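Slide 4. Baskets, or where my living room goes to hide.

Thank Dulce for the mic. Ask who owns a basket, then who knows what's at the bottom of it. Wait for the guilty laugh.

My rule is one basket per room – big, round, open at the top. Mine at home held 31 things when I tipped it out in October, and 2 of them were the same phone charger.
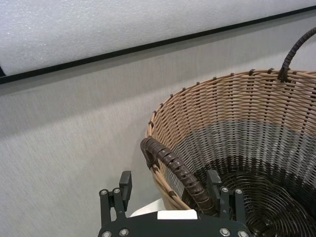 Lids are where good intentions go to die. If you have to lift something to put a sock away, the sock lives on the floor. Iraís disagrees and will say so at question time.

Skip the Plutano story if we're running late. Next slide, drawers.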